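Bukora Coronation Records: data card

Version 4, last revised 23/08/2026

Summary

Bukora is a table of records about crowns, sceptres, orbs, swords, rings and other objects used in the making of kings and queens. It brings together entries from printed catalogues, sale lists, church inventories and travellers' accounts, and puts them in one layout so that they can be searched and compared. There are 2867 records in this version. Each one describes a single mention of an object in a single source. The same crown may appear many times if many writers mentioned it.

The table was begun by Shanti Bansal as an index to her own notes on coronation oaths and grew from there. Buppha Sriwong joined later and did most of the work on the Southeast Asian material, including all of the transliteration.

What is in the download

records.csv holds the main table, one mention per row.
objects.csv links mentions that we believe refer to the same object. It has 558 rows.
sources.csv lists the books, manuscripts and lists we used, with shelf marks where we have them.
notes.txt contains longer remarks that would not fit in a column.
CHANGES.txt records what was altered between versions.

All files are in UTF-8. The separator is a comma and text fields are in double quotes. Spreadsheet programs sometimes turn the date ranges into calendar dates when the file is opened by double-clicking, so use the import command and set every column to text.

Main columns

record_id: a number that never changes. Deleted records leave a gap.
object_type: crown, circlet, helmet, sceptre, orb, sword, ring, mantle, vessel, seat, other.
name_in_source: the name as the source gives it, with the original spelling.
name_common: the name most readers will know, if there is one.
date_from and date_to: the years between which the object is thought to have been made.
date_basis: where the dating comes from. Values are inscription, document, style and tradition.
oath_text: filled in where the source quotes an oath sworn with the object. This is often a shortened form.
composite: yes, no or unclear. See below.
source_id: points to sources.csv.
checked_by: initials of the person who compared the row with the source.

The composite column

Many old crowns were altered, cut down, or joined to parts of other pieces. We mark an object as composite only when the source itself says that parts of different origin were put together. A replaced stone or a new lining does not count. Where two sources disagree, the mentions keep their own values and the row in objects.csv is set to unclear. We have had several letters asking us to settle particular cases, and we would prefer to leave that to people who have handled the objects.
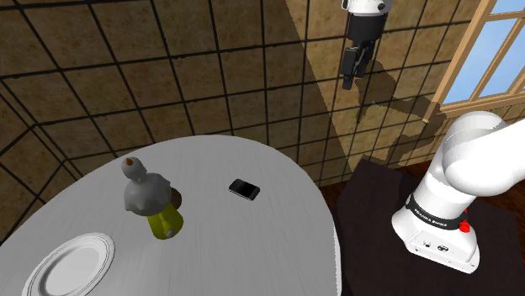
Dates were harder than we expected. A church inventory may call a sword ancient when it was less than a century old at the time of writing, and a sale list may give a saint's name to something made long after the saint had died. Anything of this kind is entered with date_basis set to tradition. If you are plotting objects by century, leave those rows out or show them separately. Of the records in the main table, 2126 have a date supported by something other than tradition.

How the records were made

Every row was typed by hand from the source or from a scan of it. We tried automatic text recognition on two of the nineteenth-century catalogues and gave it up, as the columns of weights came out scrambled. A second person then checked each row against the source. Rows still waiting for that check have an empty checked_by field.

Translations are our own unless sources.csv says otherwise. Latin oaths were translated by Shanti Bansal, who kept the word order fairly close to the original, so some of them read stiffly. The Thai and Khmer entries follow the system set out at the top of notes.txt. Earlier versions used a different one, and anyone matching names against version 3 should use record_id.

The Rondonuwu list

A block of rows comes from a typed list of regalia that reached us as part of the Rondonuwu papers. The list has no date and no author, and several pages are missing. We included it as it names objects we have not found anywhere else. These rows carry the source_id RON and should be treated with care. If you quote from them, please say where they came from.

Known problems

Coverage is uneven. Central Europe and the British Isles are well represented, West Africa and the Pacific are poor, and Ethiopia is mostly known through visitors' accounts.

The object_type value "other" is too broad. It includes banners, spurs, gloves, bracelets and one drum. We plan to split it.

Weights are given in the unit used by the source. No conversion has been done. The pound in one inventory is not the pound in the next.

Some mentions of lost objects may in fact refer to surviving ones under another name. We have linked them only where a description, a drawing or a chain of ownership supports it.

Present location is not recorded. It was dropped in version 2 after too many entries went out of date.

Uses

The table has been used for teaching and for checking footnotes. It suits questions about how objects were named and described over time. It is a poor guide to how many crowns existed in any period, because famous pieces were written about again and again and plain ones hardly at all. It should not be used to value an object or to support a claim of ownership.

Tools

Zirkton is a small script that joins the three tables and writes a single flat file. It is in the tools folder and needs nothing beyond a standard Python installation. Run it from the top folder, or it will not find sources.csv. Skullurby, the older search page, still works with version 3 but has not been updated for the new column names.

Corrections

Send corrections with the record_id, the page or folio, and the reading you think is right. A scan or a copy of the passage helps a great deal. New material is welcome if the source can be consulted by others. Corrections received after April went into a separate list and will be worked through for the next version.

Licence and citation

The tables may be copied and reused, including in paid publications, provided the source is named. Quoted passages from works still in copyright are short and remain the property of their owners.

Please cite as: Bansal, S. and Sriwong, B., Bukora Coronation Records, version 4.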